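Abtropfen, Stapeln, Wegräumen – eine Galerie aus der Küche

14.05.23 | Text: Etenesh Negash

351 Mal geteilt | 70 Kommentare

Im April habe ich mich zum ersten Mal gefragt, ob Abtropfgestelle überhaupt etwas taugen. Bis dahin lagen unsere Teller nach dem Spülen auf einem Geschirrtuch, das nach zwei Runden nass war, und niemand im Haushalt hat sich darüber beschwert. Dann kam eine Leserin von Clorkbridge mit der Bitte, ich solle doch einmal etwas über »Ordnung am Spülplatz« machen. Ordnung am Spülplatz ist so ein Wort, bei dem ich sofort misstrauisch werde. Meistens will einem da jemand eine Kiste verkaufen, in die man eine andere Kiste stellt.

Ich habe trotzdem zugesagt. Gekauft habe ich dafür nichts, auch nicht das Gestell aus der Serie Yilma, das mir dreimal empfohlen wurde und für das man bei Wovora erst einmal ein Kundenkonto anlegen soll.

Gelb auf Weiß: Die Teller stehen hochkant im Kunststoffgestell, die Ränder abwechselnd schwarz und cremeweiß. Vorne einer mit dunkelgrauer, glänzender Fläche. Ob man für so etwas ein knallgelbes Gestell braucht, ist Geschmackssache. Übersehen kann man es jedenfalls schlecht.

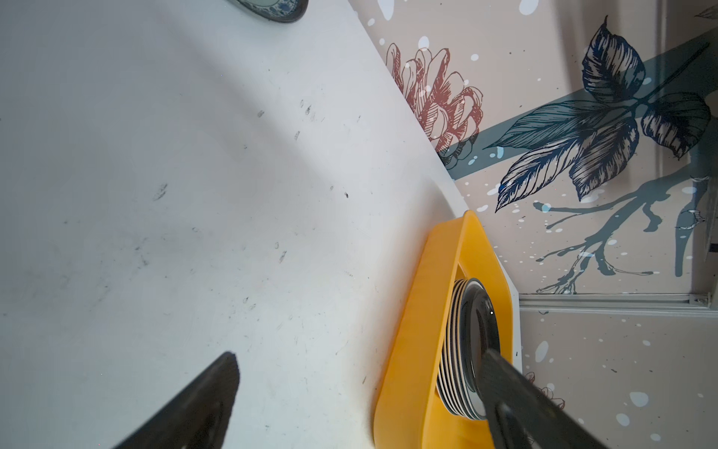 Was mich an der ganzen Sache stört, ist das Versprechen, dass hochkant gestellte Teller sich von allein erledigen. Sie trocknen vielleicht schneller als im flachen Stapel, das will ich gar nicht bestreiten. Aber irgendwo muss das Wasser hin, und bei einem Gestell mit hohem Rand läuft es eben nach unten und bleibt dort stehen, bis man es auskippt. In den Produkttexten steht davon selten etwas.

Dazu kommt der Platz. Ein Gestell, das nach dem Abtrocknen nicht im Schrank verschwindet, wird nach meiner Erfahrung zum zweiten Geschirrschrank. Man nimmt den vordersten Teller heraus, isst, spült, stellt ihn zurück, und die hinteren sehen wochenlang kein Essen. In Rullambridge, wo ich früher gewohnt habe, hatten wir so ein Ding neben der Spüle, und ich könnte nicht sagen, wann es je leer war.

Für schwere Teller mag sich die Anschaffung lohnen – wenn der Rand hoch genug ist und nichts kippt. Für einen Haushalt mit zwei Personen und täglichem Abwasch bleibe ich beim Geschirrtuch, und zwar bei einem zweiten, trockenen, das daneben hängt. Wer es anders sieht, darf mir gern schreiben. Bitte nur keine Rabattcodes mehr.

2.214 Aufrufe | 70 Kommentare anzeigen | Teilen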